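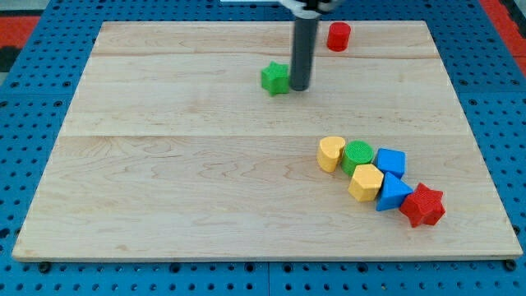
WORKSHOP & HOME
By the Dancombe Review features desk
From the June issue

A good maple board will take most of what a household can throw at it. It gets used for bread, then for rolling out pastry, and after enough years it moves to the playroom or the workshop, where it does the same job with different things on top of it. Plenty of people who bought one for the kitchen ended up with it somewhere else.

Perwood has been gluing up boards in a former feed store on the east side of Dancombe for 12 years. The shop makes kitchen boards, bench tops and a plain flat board with no handle, no juice groove and no feet. It was meant as a pastry board. These days much of what goes out the door is bought for children to build on.

The reasons are not complicated. Carpet is too soft for blocks to stand up straight. A dining table is usually too high for a small child, and its finish scratches. A thick piece of maple can go on the floor, on a low table or on a bench, and it gives a set of blocks a place of its own. The color helps too. Pale wood makes a quiet background, so a green star or a yellow heart is easy to spot from across the room.

Perwood starts with planks that have been drying in racks along the north wall. They are cut to width, turned this way and that on the bench until the grain looks right, and glued edge to edge under clamps overnight. In the morning the dried glue is scraped off and the board goes through the sander. The last pass is by hand with 200 grit. Going finer makes the surface slick, and blocks slide on it when someone bumps the table.

The seams stay visible if you look for them. Two planks from the same tree can differ a little in shade, and the line between them shows as one runs warmer and the other paler. Some customers ask for a board without seams. The shop tells them that a single wide plank is more likely to cup, and that it will cost a good deal more if one can be found at all. Most of them go home with the glued board.

Grain is harder to predict. A plank can be nearly blank at one end and full of loops and arches at the other. The shop used to put the plainer face up and has mostly stopped doing that, after buyers kept flipping the boards over in the showroom.

Blocks are a separate trade. Wooden ones still sell, and there are two racks of them in the toy shop on Zovmont Street, but molded plastic shapes have taken up more shelf space every season. Seidel, which supplies the shop, sells them loose from bins as well as boxed. The bins hold up to 200 pieces when they are full, and on a Saturday morning they are not full for long.

Loose blocks suit people who have lost a few. They also suit people who want an odd mix. A boxed set is heavy on squares and rectangles, which stack well and get used up first. Stars, hearts and cylinders are the ones left over at the end of a tower, and a lot of the better games begin there: lining them up by color, sorting the pointed ones from the round ones, pushing each one across to its own part of the board.

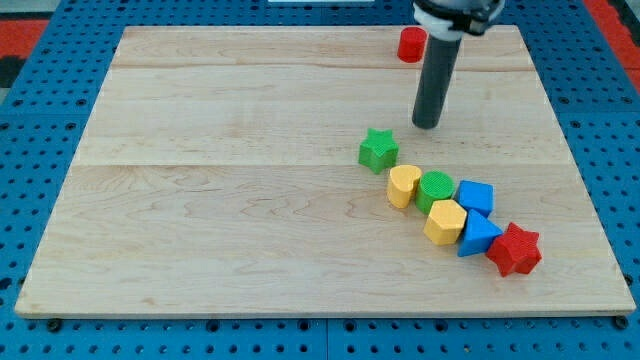
Thickness matters more than people expect when they are choosing shapes. A thin star has to lie flat and is hard for a small hand to pick up. A thick one has sides that can be gripped or pushed, and it stays where it is put. The shop on Zovmont Street suggests testing a block by nudging it with one finger on a bare countertop. If it tips, leave it in the bin.

Keeping the board still is the other question. On a kitchen counter a damp dish towel underneath is enough. On a bench or a pegboard table, bolts do the job better, set close to the corners and out of the way of whatever is happening in the middle. Perwood will drill a board on request. It asks customers to bring the bolts with them, having been given the wrong size over the phone too many times. A board that is fastened tight on all sides has no room to move with the seasons, so the holes are drilled slightly large.

Care is simple. Wipe the board with a damp cloth and dry it right away. Do not soak it or lean it against a radiator. A kitchen board wants mineral oil every month or so. One that only holds blocks can go a year — longer if the room is not too dry. Oil will darken the maple a little, and some owners skip it altogether to keep the pale look.

Plastic blocks can go in a sink of warm water with dish soap. Let them dry before they go back on the wood, especially the hollow kinds, which hold water and leave rings. A light ring comes out with the same 200 grit paper the shop uses, worked along the grain. A deep one stays.

Dents are a matter of taste. Maple is hard, but a dropped cylinder landing on its rim will leave a small curved mark. Perwood will resand any board it made, and it does the work on Tuesday mornings while the customer waits. Fewer come in than you might think. The boards that do come back are mostly from kitchens, and the usual complaint is onions.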